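How to Run a Robot Demo for Visitors Without Losing the Afternoon

Posted 19 February 2025 by Aldo Morelli

We open the Skarkness workshop to visitors now and then, and over the last few of these I have written down what works, mostly on the backs of other things. This page is the tidy version. It assumes you already have an arm that moves, a task it can do more often than it can't, and a group of strangers who have been told they are going to see a robot.

If you don't have the second of those, stop reading and go fix your grasping. The strangers will keep.

What you need

One arm, one gripper, one table.
Two open bins in different colors.
A handful of kitchen utensils you don't care about.
A screen visitors can see without leaning on anything.
A person to run the arm and a different person to talk.
A roll of floor tape.
Something to drink that is not on the table.

Step 1. Pick a task that can be explained in one breath

Ours is sorting cutlery. The arm picks up a fork and puts it in one bin; it picks up a spoon and puts it in the other. Everyone who walks in has done this job at home, most of them badly, so you can skip the introduction.

For our first open day we showed cable insertion. It is harder, it took Miklow most of May to get it running, and from six feet away it looks like a robot thinking hard about a wall. A man in the second row asked when the demo would start. It had been going for some time.

Forks, then. Plain forks with a straight handle. Leave the decorative ones in the drawer, along with anything your aunt would ask about.

Step 2. Write the script, then cut it in half

A visitor group will stand and listen for less time than you would like. We aim for 500 words of talk before the arm moves, and that includes the safety part and the joke. The first draft of my script was 900 words and contained the phrase "kinematic redundancy" twice. Guzmán read it, handed it back, and asked whether there would be chairs.

Your talk should cover where people may stand, what the arm is going to do, and what it is likely to get wrong. Put that last part early. If you tell people the arm sometimes drops a fork, a dropped fork becomes a thing they were promised. If you don't, it becomes the story they take home.

Step 3. Set the table the evening before

Do not set up in the morning. In the morning the network will be updating something.

Put the two bins down, run the arm through a full cycle, and when it works, tape around the base of each bin with small corners of floor tape. Bins travel. People pick them up to look underneath, as if the trick were in there, and they put them back a hand's width off. With the tape corners you can repair this while nodding at somebody's question.

Wipe the table down too. Ours collects fingerprints along the visitor side that show up beautifully under the ceiling lights, and the camera software has opinions about glare.

Then run the cycle 50 times. I know. Put on some music. You are looking for the failure that turns up once an evening, which is precisely the one that will turn up when a school group is watching. Write each failure down as it happens, with what the arm was holding and which bin it was heading for. "Weird" is not a category, though I have a column of it.

Step 4. Check the views

We keep two camera views for a demo: a close one at the gripper and a wide one of the table and the room past it. Bring both up and look at them properly, one after the other, before anyone arrives.

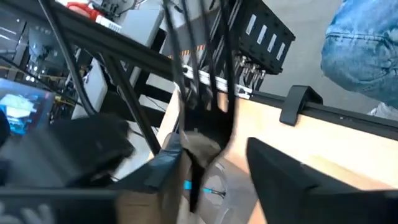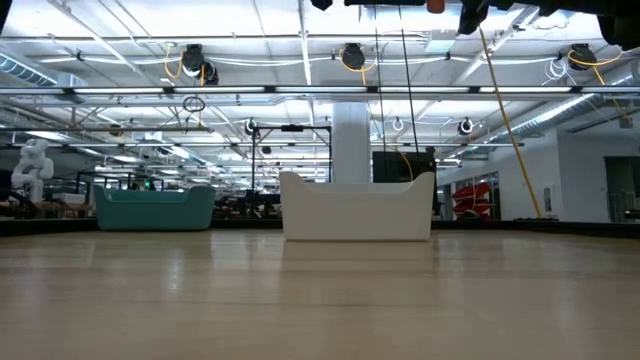 The close view is for the grip and the wide one is for everything else, and you will be tempted to show visitors only the close one. It is more exciting. It is also where people stop understanding what they are looking at. When the fork is upright between the two black fingers it fills the middle of the picture, which is great for pointing at, but a newcomer can't tell from that which way is the table. So start on the wide view, with the teal bin and the white bin both in sight, say out loud which color gets forks, and only then switch. Colors save you a lot of trouble. "Left" and "right" do not survive a group standing on both sides of a table.

While you have the wide view up, look for anything hanging into it. Ceiling cords are the usual offenders. They are fine where they are until someone unplugs a thing and lets go of the end. Walk the space once with your arms out like a scarecrow, and whatever you brush against, move or tie up.

In the close view, check how much of the room gets in. Ours takes in the floor beyond the table, and therefore legs. A colleague strolling past in jeans is no problem for us, but if your software is the kind that gets excited by background motion, find out tonight and tell your colleagues where not to stroll.

Step 5. Mark where people stand

Tape a line on the floor. Put it farther back than you think you need, as visitors treat a line as the place for their toes and then lean. A leaning adult covers a surprising distance. A leaning child is already at the table.

Ours is 63 inches from the table edge. That number came from Pruller, who stretched out one arm, added the reach of the robot, added a bit, and refused to discuss it further. It has served us well. Measure your own, with your own arm's full reach and whatever your safety rules say on top, and don't borrow ours.

Whoever is running the arm has the stop button within reach for the whole session. They do not hand out leaflets or hold a coat. If they need to scratch their nose, they use the other hand.

Step 6. Run it slowly

Turn the speed down. Engineers hate this step. At full speed our arm sorts a fork before a visitor has found the gripper, and the response is a polite "oh." At slow speed people watch the fingers close, and somebody always holds their breath. You get the same fork in the same bin and a much better audience.

Do three picks in silence. The talker will want to fill the gap and should be discouraged. After the third, explain what just happened, then let it do another while they watch with the explanation in their heads.

Step 7. Fail on purpose

After the good picks, put a fork down at an awkward angle, handle under another fork, and let the arm try. Sometimes it manages. Often it pushes the pair across the table like a cat with a receipt. Either way, this is the part that gets the questions going, so leave plenty of time for it.

Don't rescue the arm too fast. Let it try twice, then stop it, say what you think went wrong, and reset. If you don't know what went wrong, say that. Visitors are very forgiving of it, and two of our better guesses about slipping handles came from people who had wandered in from the bus stop.

Step 8. Take questions in this order

Someone will ask if it could do the dishes. Answer that one first or it will sit in the room all afternoon. (No. It could move them from one place to another, as could most teenagers.)

Someone will ask what it costs. Have a reply ready that you are allowed to give.

Someone will ask if it is going to take their job. Don't be funny here. Tell them what this one does and how often it needs a person next to it, which in our case is the entire time.

Then take the rest as they come. Keep the arm parked and the stop pressed while you talk. Everyone finds it easier to listen to you when nothing behind your shoulder might move.

Step 9. Let one visitor place the fork

With the arm parked, choose one volunteer to put a fork anywhere they like inside a taped square. Send them back over the line, then start the pick. It turns a show into a bet, and the room takes sides at once. Choose an adult if you want the fork placed sensibly and a child if you want to learn something about your software.

Step 10. Clear up and write it down

Before you switch anything off, save the logs. I have gone home without doing this twice and spent the following mornings trying to reconstruct a lovely failure from memory and hand gestures.

Count the utensils back in. We started last time with a full set and ended with almost all of it, plus a teaspoon none of us had seen before.

Troubleshooting

The arm grabs air. Check the bins and the table haven't shifted against the tape. Then check nobody has cleaned the camera lens with a sleeve.

The fork twists in the grip. Look at the finger pads and move your pick point closer to the neck.

The screen goes black mid-talk. Power saving. Turn it off the evening before, along with the notifications, and I would rather not say how I learned about the notifications.

The group is bigger than you were told. Split it in two and run the whole thing again, including the joke.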